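How to Cover a Pinboard in Fabric (and Get It to Lie Flat)

My old corkboard looked terrible. It was crumbly and full of holes, and one corner had gone soft from hanging over the kettle. I priced new fabric boards in April, closed the browser, and went down to the Lecomte remnant store in Osdale instead. I came home with a beige-gray woven piece and a bag of upholstery tacks I didn't need. So this is how I did it, mistakes included.

What you'll want:
A board (soft fiberboard is best, old cork works too)
Fabric, at least three inches bigger than the board on every side
Thin batting, if you like a slightly padded look
Staple gun and short staples
Iron, scissors, a tape measure
Melamine sponge for the wall

Picking the fabric
Go for a plain weave with a little body to it. My first try was a stretchy knit and oh boy, every staple pulled a dimple into the front. Stripes are risky too unless you're much more patient than I am! A quiet color is nice because the stuff you pin up does all the shouting.

Iron first
Do it before anything else, and iron on the wrong side. I skipped this on board number one, figuring I'd stretch the creases out. They're still there. You can see them every evening when the lamp is on.

Stapling
Lay the fabric face down, then the batting, then the board. Fold one long side over and put a single staple in the middle. Go to the opposite side, pull snug (not drum tight) and staple the middle there. Now the two short sides the same way. After that, work out toward the corners, swapping sides as you go, with a staple every 6 centimeters. I use my Testitz ruler for this and it only has centimeters, sorry.

Corners are like wrapping a present. Pull the point of the fabric in toward the center, staple it, then fold the two flaps over it. Trim the bulk underneath or the board will rock on the wall.

Check the weave before you finish
Turn it over and look along the surface from a low angle. If the threads bow, pull out a few staples and try again. It's a pain, but it goes faster than you'd think. 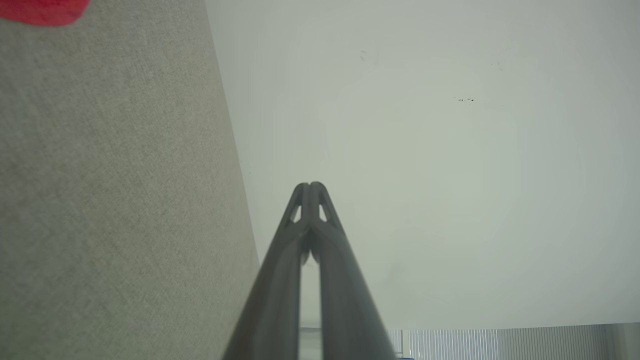 Plain beige-gray weave next to a smooth, pale surface.

Clean up the wall
Small dark specks show up on a white wall the minute you put something neat next to them. Wipe with a barely damp melamine sponge, light pressure, and let it dry before you hang anything.

Hanging
I used two Dutorholm flat hangers screwed into the back. Mark the top edge in pencil, check it with a level, and leave the first pins out until the board is up. Mine currently holds a bus timetable and two dentist cards.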